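Ticket: search on the recipe and party site returns nothing for words with accents
Opened by: Felicja Nowakowski
Assigned: Kacper Cieślak
Component: Sembiring (search index), Ultell (import script)
Status: fixed, one follow-up open

### Report (Felicja)

Hi Kacper! First of all, the new search is so fast, I love it. Typing "pierogi" and getting the whole list before I've lifted my finger is a joy.

The trouble is with anything that has an accent or a Polish letter in it. "Crème" gives me zero results. "Creme" gives me zero results too, which surprised me more. "Żurek" finds one page, the one I wrote by hand last month, and none of the older ones. I know there are more because I can browse to them from the category page.

Steps:

1. Open the site, signed out (signed in is the same)
2. Type `crème` in the search box, press Enter
3. "No pages found"
4. Go to Desserts > Custards and there they all are

Same in two browsers and on my phone. It also happens on the kids' party section, where the page "Décor for a pretend picnic" can't be found by its own title. I'm using that one as my test page from now on, as it's short and has only a couple of pictures on it.

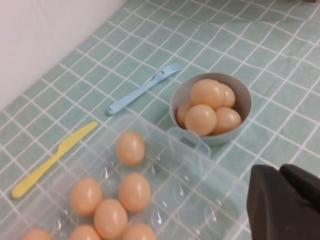

*Light-blue fork and yellow toy knife on the mint-green checked cloth.*

If I search "toy knife" the page comes right up, so the caption is in the index. It's only the title that is lost.

### Comment 1 (Kacper)

Great report, thank you, and the detail about the caption saves me an hour. If the body text is indexed and the title isn't, the page did get through the importer and something went wrong per word.

Can you try two more for me?

- `decor` (no accent)
- `de` followed by a star, so `de*`

### Comment 2 (Felicja)

`decor` gives nothing. `de*` gives a long list, and the picnic page is in it! Highlighted in the result is "De", then a gap, then "cor".

### Comment 3 (Kacper)

Oh, that's lovely. That gap is the whole bug, I think.

There are two ways to store é. One is a single character. The other is a plain e followed by a separate "combining" accent that gets drawn on top. On screen they look identical. To a computer they're different strings with different lengths.

Our old site, the one on Fluron, was fed for years from a desktop editor that saved the second kind. Your keyboard types the first kind. And the Sembiring tokenizer, with the settings I gave it, treats a combining accent as punctuation and splits the word there. So "Décor" went in as "de" and "cor", and nobody on earth searches for "cor".

Dumping the title from the test page:

```
$ ultell show --field title --codepoints picnic-decor
0044 0065 0301 0063 006F 0072 ...
```

0065 0301 is e plus combining acute. There it is!

It explains your żurek too. The page you wrote by hand has the single-character ż, and the older ones have z plus a dot.

### Comment 4 (Kacper)

Ran a count over the whole export. 3,856 pages, of which 3,384 are pure ASCII or already composed and need nothing done. The rest have at least one split letter somewhere in the title, body or tags.

Plan:

1. Normalize everything to NFC in the Ultell import step
2. Normalize the search query the same way before it reaches the index
3. Turn on accent folding, so that `creme` finds "crème"
4. Reindex

I'd like to do number 2 even though most keyboards behave. People paste from all kinds of places.

### Comment 5 (Felicja)

Yes please to all of that. One worry about folding: will "łosoś" still work if someone types "losos"? My aunt never switches her keyboard to Polish, and she's our most faithful reader.

### Comment 6 (Kacper)

Excellent question, and I'm so glad you asked before I closed this. The answer was no! The ś folds fine, but ł doesn't break down into l plus something in Unicode. It's simply its own letter, so stripping accents leaves it alone. I've added a small mapping table by hand:

```
ł -> l
Ł -> L
ø -> o
Ø -> O
đ -> d
Đ -> D
```

Staging is rebuilt with the new settings. Please hammer it.

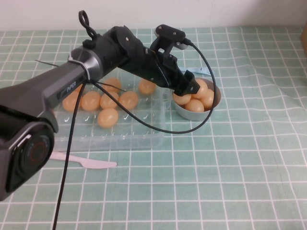
The word split is gone in the codepoint dump as well, and the title now reads 0044 00E9 0063. I get a hit for `décor`, for `decor`, and for the title pasted in from the old export with its split letters still in it. All three land on the same page, first result.

### Comment 7 (Felicja)

Hammered! I tried 13 words on staging, the nastiest I could think of. All fine except one:

| Typed | Expected | Got |
|---|---|---|
| creme | crème pages | yes |
| zurek | all the żurek pages | yes |
| losos | łosoś | yes |
| jalapeno | jalapeño | yes |
| smorrebrod | smørrebrød | yes |
| spaetzle | spätzle | nothing |

(I left out the other seven, they were more of the same.)

### Comment 8 (Kacper)

Spaetzle is a different animal, as ä turns into plain a and not ae. `spatzle` should find it. I don't want to map ä to ae everywhere, but Sembiring lets us keep a synonym list, so I'll put the spelling in there.

Deployed to live. The reindex took longer than on staging, because the Gravivero cache kept serving old results until I cleared it. If you still see "No pages found" for something, do a hard refresh first.

### Comment 9 (Felicja)

Works on live, on the laptop and on the phone! My aunt typed "losos" and got her salmon. Thank you, this is brilliant.

### Follow-up

- [x] NFC on import
- [x] NFC on query
- [x] Folding plus hand-made table
- [x] Synonym: spaetzle
- [ ] Tag pages still have two entries for "purée", one of each kind. Merge them and redirect the old address. (Kacper)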